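Jilstead Bench Press, Model 2
Supplied by Pollock Equipment, Folterness

Home > Bookbinding and Paper Repair > Presses

The Jilstead Bench Press is a cast-iron nipping press for libraries, record offices and teaching binderies. It is suited to the pressing of text blocks, newly cased volumes and flat paper repairs, and may be used on any level bench able to bear its weight.

The platen is raised and lowered by a central screw with a two-armed handle. Both faces are ground flat at the Wultport works before painting. Pressing boards are not included and should be ordered separately -- customers replacing an older Jilstead press may continue to use their existing boards.

Specification
Frame: cast iron, black enamel
Opening between platens: 100 mm
Handle: steel, removable for transport
Guarantee: 2 years, parts and labour
Order code: JBP 4000

Care and servicing
The screw should be lightly greased every April, or more often where the press is in daily use. Surplus grease must be wiped away before paper is brought to the bench. Replacement screws and handles are held at Folterness. Servicing enquiries should be addressed to Craig Cruickshank, Workshop Manager, quoting the number stamped on the base.

Delivery
Presses are delivered to ground-floor premises only. Customers requiring delivery to an upper floor are asked to contact the sales office before placing an order.

Bench accessories
Pressing boards, bone folders and backing hammers are listed on separate pages and may be added to the same order. Small items should be kept clear of the platen while the press is being closed. A shallow square tray with raised rims is suitable for this purpose, and a dark red floor makes a pale article easy to find, as with the blue-grey ring shown.

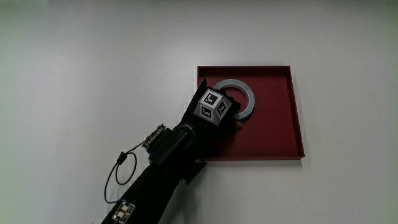
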